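Some of my favorite rainy-day games need nothing you'd have to go to a store for. You can put this one together from paper, tape and a marker, play it on any table you own, and roll the whole thing up into a drawer when people want to eat. In our house we call it Figueroa, after the street where Kourosh Golestani and I played it for the first time, on a very wobbly café table with sugar packets for pieces. It has much better squares now!

I've made it for two classrooms and more kitchens than I can remember, and I still get a kick out of peeling back that last bit of tape and seeing a crisp little board looking up at me.

## What you'll need

- Plain white paper, slightly heavy if you have it (printer paper works, it just curls sooner)
- Black tape, the matte kind if you can find it
- A thick black marker
- Scissors and a ruler
- A bit of clear tape
- Small things to play with: cubes, buttons, corks, bottle caps
- A table, the darker the better

A dark top is lovely for this. The white squares pop, and the tape lines sink right into the surface. If your table is pale, put down a sheet of black poster board first and build on that.

## Step 1: Cut the squares

Cut nine squares, all the same size. I like mine big enough that a piece can sit in one with plenty of white showing on every side. Make one really good square and use it as your pattern for the other eight. Don't measure each one from scratch! I did that the first time and ended up with nine *slightly* different squares, and by the third row the whole thing was drifting sideways like a badly hung shelf.

Stack two sheets at a time if your scissors are up to it. More than that and the bottom one slides.

## Step 2: Lay them out dry

Put all nine down with no tape at all, three across and three deep, and leave a narrow gap between neighbors. The gap should be a hair thinner than your tape, so that the tape catches both edges of paper when it goes on.

Stand up and look straight down at it. From your chair the far row always seems smaller than the near one, and it's very tempting to "fix" that by nudging things. Leave it alone! Check the corners with the ruler and trust the ruler.

## Step 3: Tape the lines

Start with the two long lines running away from you, then do the two going across, then the border. Hold the strip taut between both hands, touch down the far end first and lower it toward yourself. If it goes on crooked, lift it slowly and flat. Yanking it up takes the top layer of the paper with it, and then you're back at Step 1 for that square.

Smooth everything with the side of your thumb, working from the middle out.

## Step 4: Add the letters and numbers

Now it turns into a proper board. You need six little cards: A, B and C for the rows, 1, 2 and 3 for the columns. Write them big. Bigger than that! The whole game depends on calling out squares across a table, and a skinny "1" is no help to anyone.

Snip the corners off each card. It takes seconds, it looks neat, and clipped corners don't catch on sleeves the way sharp ones do. The letters go down the right-hand side, one beside each row, and the numbers go along the bottom, one under each column.
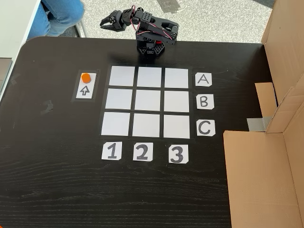

*Letters down the right, numbers along the bottom, all nine squares clear and waiting.*

Hold off on taping the cards down until you've read the next part, since you may want to move them. A loose card is easy to shift, and you'll have opinions once you've sat in both chairs.

## Step 5: Decide who reads the board

Any labeled board has a right way up, and with two people facing each other somebody gets the upside-down version. There are a few ways to handle it:

- Sit side by side. Best for small kids who are still getting to know their letters.
- Make a second set of cards for the other two sides.
- Let the person on the far side read them upside down, and swap chairs after each game.

I'm a big fan of the third one. Nazanin Khosravi uses it with her after-school group at Weren, and she says the kids who grumble most about the upside-down seat are asking for it by the end of the afternoon. 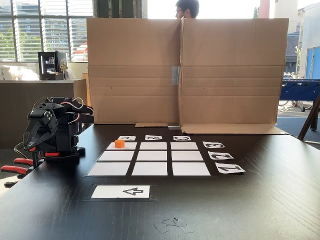 Swapping chairs changes more than the lettering, because your sense of "near" and "far" flips too. Give yourself a few practice calls before you play for real. Put one piece down, go around the table and name its square out loud from every side. An orange cube on a back-corner square is a good one to try: with the A, B and C upside down along the far edge and the 3 beside the back row, it's sitting on A3, and you have to stop and think before you say so. From that seat the letters run across and the numbers run up the side, which feels like a completely different board the first time. Then move the piece to the center and try again. The center is B2 from everywhere, so use it as your anchor when you get lost.

Clean up your tape scraps before you start, by the way. Little clear bits are nearly invisible on a shiny tabletop until one is stuck to your elbow.

## Step 6: Play

The basic game takes two people and five minutes.

1. One player is the caller, the other is the placer.
2. The caller secretly draws a small grid on scrap paper and marks three squares.
3. The caller names the first square, letter first: "A3!"
4. The placer sets a piece on that square. It has to land entirely on white. Touching tape doesn't count.
5. Call the other two squares the same way.
6. Compare the board with the scrap paper. A clean match scores 8 points, and you lose 2 for every piece touching a line.
7. Trade jobs and go again.

Bright pieces are the most fun to play with. Orange looks terrific against white paper, and you can tell at a glance whether it's crept over the edge. Cubes stay put. Round pieces are sneakier, so stand them on a flat end and let go gently.

Lower each piece straight down and pause just above the paper before you let go. You'll catch a soft little shadow on the square, and once you get used to watching it, it's a great guide to where the piece is about to land.

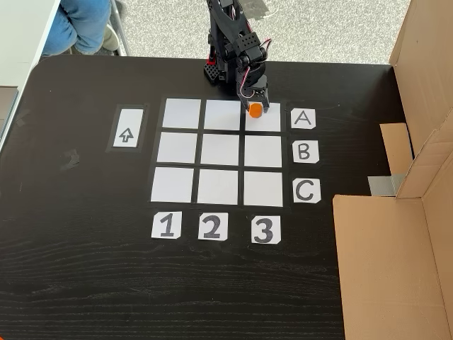
## Variations worth trying

**Silent Vavmont.** No talking. The caller holds up fingers for the number and traces the letter in the air. B gets mistaken for 3 all the time, and the arguments are glorious.

**Long call.** Read out all three squares before the placer is allowed to touch anything. Work up to five. Kourosh's running total at this one is 717 points, written on the inside of our board game cupboard in pencil, and I'm coming for him.

**Movers.** Start with pieces already down and call moves: "C1 to B2." Very good for kids who are about to learn chess or read maps.

**Cudance.** Put on music. The placer walks around the table until it stops, then has to play the next call from whichever side they're standing on. Loud, silly and my absolute favorite with a crowd.

## Looking after the board

Paper on a table does scuff. Wipe it with a dry cloth only, and replace single squares as they get grubby: slit the tape along all four sides with a fingernail, lift the old square out, drop in a new one and lay fresh tape over the top. If you're building on poster board, you can slide the whole thing behind a bookcase between games.

To take it off a table for good, warm the tape for a moment with a hair dryer on low and peel at a flat angle. Test a hidden corner first if your finish is old or waxed.

Keep the six cards in an envelope with the pieces. I've lost the C twice, and a board with an A, a B and a folded receipt is nowhere near as handsome.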